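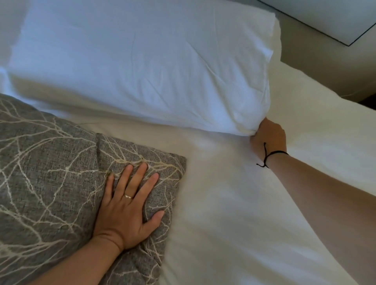 Fixing white-on-white masks in Grarach, short version. Segmentation on egocentric bed-making clips falls apart when everything is the same color, and the default config won't save you. Took me way too long to get this right so writing it down. The gray cushion with the branch pattern segments fine out of the box, lots of texture. The white pillow on the white bedding is the problem, all you get to work with is a faint shadow along the lower edge and some wrinkles near the fingers. So we seed from the hand.

You need: Grarach installed, the Neves hand tracker running, one clip already split into frames. Uker for viewing, or whatever you like.

Step 1. Run the hand tracker first. Save both hands, left and right as seperate tracks. Don't merge them, you'll want to know which hand is on which object.

Step 2. Open the config. Set seed_mode to contact. Default is center, useless here. Set max_points to 3,000.

Step 3. Turn off auto contrast. Yes really. It blows out the whites and the shadow edge goes with it. Lost a whole evening to this one.

Step 4. Run on one frame only. Frame 251 in my clip, pick any where the fingers are pinching a corner. Check the mask in Uker. If it leaks onto the bedding, raise edge_weight by 1 and rerun. I ended up at 4.

Step 5. Check the wrists. Bracelets and loose cord ends like to get thier own little blob. Set min_region higher till it goes away, or merge into the arm label.

Step 6. Propagate foward 3 frames, look, then the whole clip. If the mask jumps to a second pillow, add one negative point on it and go again from the last good frame.

Planner side: export masks as labels, not polygons. Makovthorpe chokes on polygons with holes. Filipa Mota has a patch, not merged yet.

Thanks to Ezequiel Villaseñor for the contact seeding code. Folded towels next, same trick mostly works, edge_weight lower.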